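Rules of origin, six months in

I promised in June to write up how the customs side of Brexit works out for a very small importer, now that the paperwork has settled into a routine. I buy electrical parts from Kozłowski and sell them on to repair shops. My last order came to 3850 pounds before carriage, so none of this is on a grand scale.

The trade agreement removes tariffs only on goods that originate in the UK or the EU. Goods that were merely shipped from a warehouse in the EU do not qualify. A part made in Asia, stored in Poland and sent to me from there is still an Asian part, and the normal rate applies if there is one.
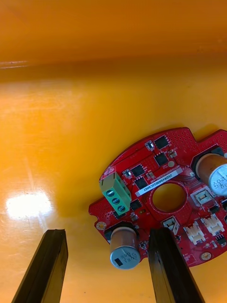 Round red board with its green terminal block.

For each line on the invoice I need a commodity code, a country of origin and a value. If I claim the zero rate, I also need a statement on origin from the exporter, or I must hold enough evidence myself to claim on what is called importer's knowledge. I have never used the second route. It asks for details of production that a supplier has little wish to share.

VAT is a separate matter and is due whatever the origin. I use postponed accounting, so it goes on the return and no cash changes hands at the border. The agent, Bralgate, charges 56 pounds per entry, plus a fee for each extra code. On one mixed box the fees came to 242 pounds, and I now group orders by code where I can.
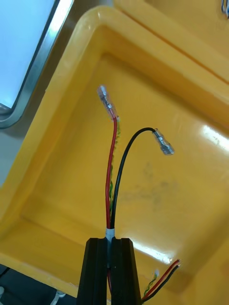 Tevow wrote under my last post that grouping by code is a false saving, as a single query from customs then holds up the whole consignment.

I take the point — one of mine sat at the depot over a missing origin statement — but on my volumes the fees still outweigh the delay. Someone bringing in a pallet a week through Vostport may well find the reverse.

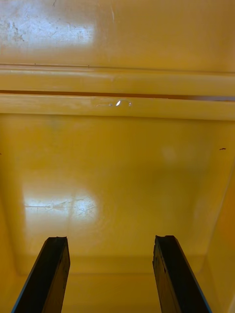

The other cost is record keeping. Origin evidence has to be kept for years after the claim, and a claim that cannot be backed up later means paying the duty after all. I keep one folder per entry, with the invoice, the statement and the agent's copy of the declaration. My next job is to check the older entries against the monthly VAT statements, starting with the two where the values differ.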